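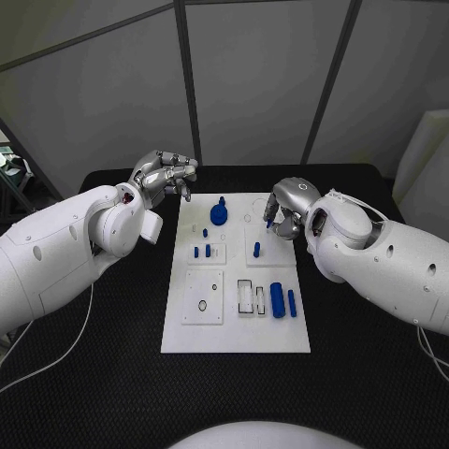
Course notes, unit 19: Learning to place parts from demonstrations
Author: teaching group, Dumow Robotics Course
Version 2024-01-31

Welcome back, everyone. This unit is the one many of you have been asking for, so I have let the notes run a bit longer than usual (sorry in advance, and bring coffee). We will talk about the peg board task, how demonstrations for it are recorded, and why a policy that looks wonderful on the training curve can still fumble the last half inch. The reading is the Mindov report, sections 2 through 4. You can skip the appendix on calibration for now.

What the task asks for

We have a white board, a handful of blue parts, and small plates and fixtures to put them in. One episode moves one part from one spot to another. The instruction names the part and the target, something like "put the short peg in the square plate," and the policy gets that sentence together with the camera view from the head and the joint readings from both arms and hands. It returns a short chunk of joint targets, the arms follow the first part of that chunk, and then we ask it again.

I like this task for teaching because the pegs look so much alike. Same blue, nearly the same shape, and the differences that matter are small ones of length and thickness. A policy that has only learned "go to something blue" will get surprisingly far in the coarse reaching phase and then pick up the wrong peg with great confidence!

The demonstrations

The Harahap set has 1612 recorded episodes. After filtering, 1239 were kept for training. The filter is a plain one and you will write your own version in the lab: drop episodes where the joint stream has gaps, where the part leaves the board, or where the operator gave up partway. Operators were allowed to hesitate and to correct themselves, and those episodes stayed in. Please don't clean them out – a policy that never sees a correction has a hard time making one.

Three stages we label by hand

1. Reach. The hand travels to a spot over the part, with the fingers already partly shaped for the grasp. Errors here are mostly harmless, because there is still time to fix them.

2. Grasp. The fingers close on the part. With a jointed hand there are many ways to hold the same peg, and the operators did not all choose the same one. This is where averaging hurts. If half of the demonstrations pinch with the fingertips and the other half wrap the fingers around, a policy trained on plain squared error will aim for a grip in between, and that grip may hold nothing at all. Look closely at how the fingers sit relative to the thick cylinder and its thin neighbor, and think about which approach directions would leave the neighbor standing.
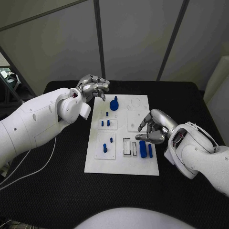
3. Place. The part goes over its target, comes down, and is let go. The fingers hide a good deal of the target from the head camera at this point, so the policy has to lean on what it saw a moment earlier. We feed it a short history of views for that reason, and in the lab you will change the length of that history and see what happens.

What the baseline does

We trained the Grotico baseline on the kept episodes and ran 58 trials on the real board. I am leaving the success table out of the handout on purpose, as I would much rather you sorted the trials yourselves first. Go through the recordings, mark the stage where each failed trial went wrong, and only then compare with the labels in the course folder. When two people disagree, it is usually over the line between a poor grasp and a poor placement. A peg held at a slant can look fine right up until it meets the hole. Write down your rule and stick to it.

For the lab

Bring your filter script from the December assignment. Train once with a single view and once with a history, keeping everything else fixed, and hand in both curves along with a page or so on the failures. Short sentences are fine, and so are sketches. If your two runs come out the same, hand them in anyway and tell us what you checked.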